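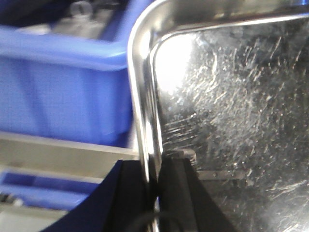

I bought my first shares of Pradatov in October, and since then I try to read every quarterly report of the company by myself, before I read what the newspapers write. It is slow work for me. English is not my first language and the language of accountants is not the first language of anybody I know.

The report for the second quarter came out this week. Revenue of the aluminum division grew 18 percent compared with the same quarter of last year, and the company says that most of this growth came from the rolling mill in Nandale. Shipments from the mill were 3,595 tons. I had to read this part two times, as the table gives tons and the text under it speaks only of money.

What I liked less is the debt. Pradatov borrowed again to finish the second line at Nandale, and the interest payments went up by 7 percent. The management writes that this was planned. Maybe so, but in the previous report I did not find any word of it, and I looked again last night with a cup of tea and a pencil.
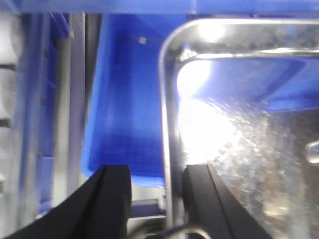
Will I sell my shares now? I will keep them until the annual report, and then decide again.

My reason is mostly the contract with Ocampo. It runs for 5 years and the price follows the market with a delay of one quarter, so a sudden fall in the metal price does not hurt the mill on the same day. Kaltell, the other company I was looking at in the beginning, sells nearly everything at the daily price. In good months its numbers look much better - in bad months I would not sleep well.

I am still not sure how to read the line called "other income". It is bigger than before and has only a very short note. I wrote to the investor relations office on Sunday evening and asked which items are inside. If they answer, I will add it under this post.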